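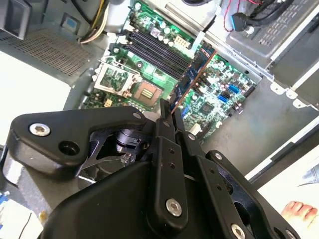

Re: Expansion card drops off the bus after the case is moved

tsiu_k
Posts: 137
April 19, 2022

I have an older desktop that I use as a file server. The storage controller card disappears from the device list whenever the case gets moved, even a few inches across the desk. Reseating the card brings it back. I have done this four times since November. The log shows the link going down with no errors before it. Power supply voltages are within spec at idle and under load. Is this a worn slot or a bad card?

Poduval
Moderator

Neither, most likely. Check the bracket first. If the bracket foot is bent or the case floor is slightly out of square, tightening the bracket screw levers the far end of the card up out of the slot. It will look seated from above. Loosen the screw, push the card down evenly at both ends, then look at the gap along the connector before and after you tighten.

oiling_lo

Clean the contacts while it is out. Isopropyl, lint-free cloth, wipe from the board toward the edge. Let it dry. I would not use an eraser. It leaves grit and takes gold off.

Hsiao_bench

Disagree on the eraser. A white vinyl one used lightly is fine. I did it for years at a repair counter and never lost a card to it.

oiling_lo

Plating on cheap cards is thin, and you can't see how much you have removed. Alcohol does the same job on skin oil, which is what is on there in nearly every case.

mt_leung

Contact cleaning won't fix a fault that follows movement. I'm with Poduval on the bracket. I had two Trutora cases with the same problem: the standoffs were a hair too tall, so every card sat high once it was screwed in. A thin washer between the bracket and the case lip cured both.

tsiu_k

Bracket checked. With the screw out, the gap is even. With the screw tight, the rear end is down and the front end lifts by almost the thickness of a business card. I also wiped the contacts with alcohol.

Poduval

That's your fault, then. Shut down, switch off at the supply and pull the cord before you touch it again. Bend the bracket foot with pliers off the board, a little at a time, and test the fit each time.

Hsiao_bench

Or leave the screw out. Plenty of people do.

mt_leung

Not with cables hanging off the card. The slot ends up carrying the load.

tsiu_k

Bent the bracket back and added one washer. Gap is even with the screw tight. I have slid the case across the desk 30 times with a file copy running and the link stayed up. Will leave it a week before I put the side panel on.

oiling_lo

Check the log for corrected errors as well. A marginal contact can keep the link up and still retry.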